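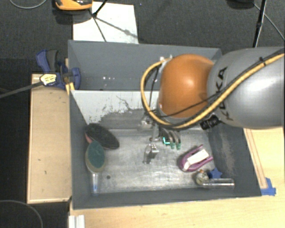
How Bins Wear Out

A bin is a container with a floor, walls and an open top. Workshops, warehouses and kitchens use bins to keep small things in one place. Every time something is dropped in, pushed around or lifted out, the bin changes a little. The changes are too small to see at first. Over months they add up, and the word for this is wear.

Rubbing

When two surfaces slide against each other, there is a force between them called friction. No surface is perfectly smooth. Under a microscope, even a shiny tray has hills and valleys. As an object slides, its hills catch on the hills of the bin, and tiny pieces break away. Losing material by rubbing or scraping is called abrasion.

One slide removes almost nothing. After 500 slides in the same spot, there may be a mark. The worn patch often looks lighter or duller than the rest. A smooth surface bounces light mostly in one direction, so reflections look sharp. A scratched surface bounces light in many directions, so reflections look cloudy.

Scratches, scuffs and cracks

A scratch is a narrow groove. It forms when something hard and pointed moves across something softer. A scuff is a wider mark made by a blunt object. Sometimes a scuff takes material away, and sometimes it leaves material behind – a rubber shoe on a gym floor leaves a dark scuff made of rubber.

A crack is a different kind of damage. It is a split in the material. Cracks grow when a part is bent or hit again and again, and they can keep growing after the first split appears. A scratched bin can stay in use for years. A cracked bin should be shown to an adult.

Why walls slope

Many bins are wider at the top than at the bottom. Sloping walls let empty bins fit inside one another, and they guide small objects toward the floor. The slope also means that objects slide down the walls, so the walls wear too.

Try it

You need a clean plastic lid, a coin and a flashlight.

1. Shine the flashlight across the lid from the side. Draw the marks you see.
2. Rub the coin back and forth 100 times in one place. Press lightly.
3. Shine the flashlight again from the same side. Draw the lid a second time.
4. Compare the two drawings.

Use an old lid – the marks will not come off.

Words to know

Abrasion: loss of material by rubbing or scraping.
Friction: the force that resists sliding.
Groove: a long, narrow cut in a surface.

Text by Şengül Tekin. 23 September 2021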